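Section 4: Patching the access switch

Applies to the blue-fronted switches in the Esstead and Flikholm racks. Lirkunero cabinets use a different port layout and are covered in Section 6.

Before you start

Have the patch sheet for the rack in front of you. If the sheet is dated earlier than 9th May, ask Lucinda Gallagher for the current one. Port assignments for the upper block changed with that revision.

You will need:
Yellow patch cables, 40 inches, with booted RJ45 plugs
Cable labels, two per cable
Hook-and-loop ties
A flashlight

Connecting ports 13 to 24

1. Find the port block for 13 to 24. Even numbers are in one row and odd numbers are in the other. The numbers are printed on the blue panel next to the ports, so read them there and do not count along from the end.

2. Label both ends of the cable before you plug in either one. Write the rack name first, then the port number.

3. Check the plug. The clear body should have no cracks and the locking tab should spring back when pressed. Throw out any cable with a broken tab.

4. Hold the cable at the boot and line the plug up squarely with the port. Start at port 23 and work down through the odd numbers, then do the even row.
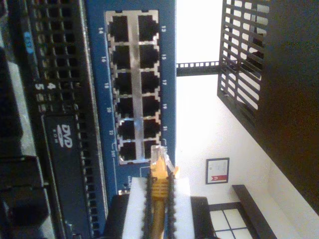
Figure 4-2. Yellow patch cable lined up with the end of the odd-numbered row. All ports in the block are open.

5. Push the plug straight in until the tab clicks. Tug lightly on the cable. If it slides out, reseat it.

6. Connect the other end to the patch panel position shown on the sheet.

7. Switch on the port in the Mahmoud console and wait for the link light. This can take around 40 seconds.

CAUTION: Do not force a plug. The metal shielding at the port opening is thin and bends easily – a bent edge can make the port unusable.

CAUTION: Keep cables and ties clear of the ventilation grille on the server chassis in the same rack. The optical drive tray also needs room to open.

Note: Ports 23 and 24 are reserved for uplinks at Flikholm. Leave them empty there and start at port 21.

If there is no link light

Reseat both ends first. If that does not help, try a cable you know is good. Should the port still show no link, write its number on the fault sheet, mark it as out of service and move to the next free port in the same row.

Dressing the cables

8. Gather the cables in bundles of no more than six and tie them loosely. You should be able to turn the tie with one finger.

9. Leave a 3-inch loop at the switch end so that a single plug can be pulled without moving its neighbors.

10. Enter the finished connections on the patch sheet, initial it and return it to the rack door pocket.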